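Forums > Community radio > Music licensing and reporting

Posted by Wulan Wuisan, 29/09/2020
Reading time: 2 minutes

Cue sheets rejected after catalogue moved to a new publisher

We run a weekly program of independent label music on a community station in Clakness. Until May the Pelupessy catalogue was administered by its own office, and our play logs went through without trouble. It has since moved to Dellmont. Our last log had 1224 lines, and 400 of them came back marked "rights holder mismatch". The recordings are the same files we have always played. Do I need to re-enter every track, or can the publisher field be changed in bulk? Our playout software exports CSV only.

Matilde Seixas
Don't re-enter anything. The recording code (ISRC) stays with the recording when a catalogue changes hands, so leave that column alone. What has changed is the publisher field on the work. Export the rejected lines, match them on the work code, replace the publisher name and resubmit as an amended log. Keep the original log number in the header or the system will treat it as a duplicate.

Two things to check first:
- The transfer date. Plays before that date should still carry the old publisher.
- Co-written works. Dellmont may hold only one share, and the other publisher's entry must stay as it was.

Zulkifli Sopacua
We had this at Doltuvcombe and just left the publisher field blank. It went through. No idea if that is correct.

Imelda Macapagal
Blank fields will pass on some forms – the line is then matched by title and writer, which is slow and goes wrong with common titles. I would follow Matilde's method. Also ask the new publisher for a catalogue list in spreadsheet form. Ours ran to 3544 works and included the alternative titles, which cleared up most of the remaining errors. If your export truncates titles at 100 characters, match on the code only.
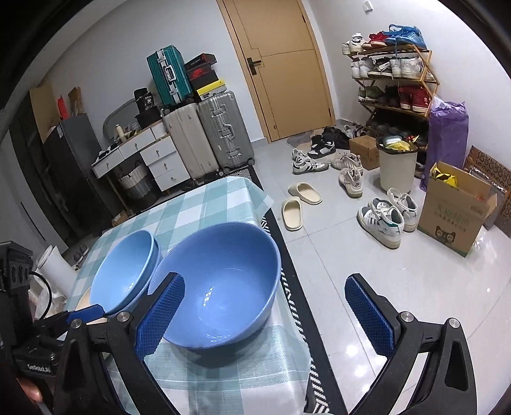 Kartini Osman
Does the same apply to live sessions recorded at the station? Ours have no ISRC at all, and I have been putting the work code in both columns.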